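**Plillis work table, square top**

The Plillis is a plain work table for craft rooms, school shops and packing corners. It comes from Plastwood in one height and two top finishes, and ships flat with the legs in a separate carton. Griet Hoekstra drew the first version for the sewing room at Skorkosness, and the leg spacing hasn't changed.

Tops are sold separately, so an older base can take a new one. Check the hole pattern before you order: bases made before October use the narrow pattern and need the adapter plates.

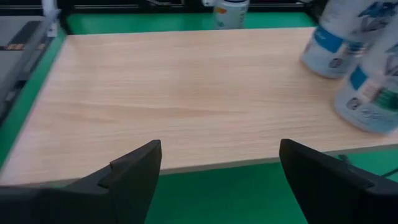 Wipe the top with a damp cloth and mild soap. Don't use acetone or scouring pads. Small scratches can be filled with the wax stick in the parts bag.

**Specifications**

- Top: 47 inches square
- Top weight: 26 pounds
- Leg bolts: 9, including one spare
- Warranty: 2 years, frame and top

Assembly takes one person and a hex key. Leave the bolts finger-tight until all the legs are on, then tighten in a cross pattern.

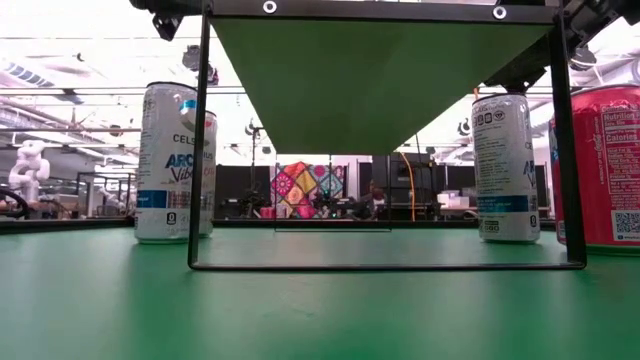
Orders placed before noon leave the warehouse the same afternoon. Large orders go by freight, and the driver will call ahead. Returns are accepted if the carton hasn't been cut down. For spare feet, bolts or adapter plates, write to Jelle Vandenberghe at the Plastwood parts desk and give the number stamped under the top.

**Groen mat**

The Groen mat is a separate item. Unroll it and let it lie flat overnight before trimming.

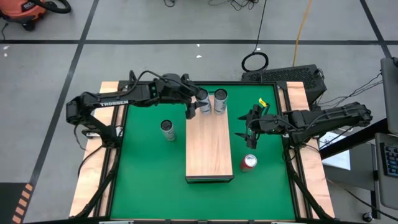

*Square table with green mat, wooden block and cans.*

Mats can't be returned once trimmed.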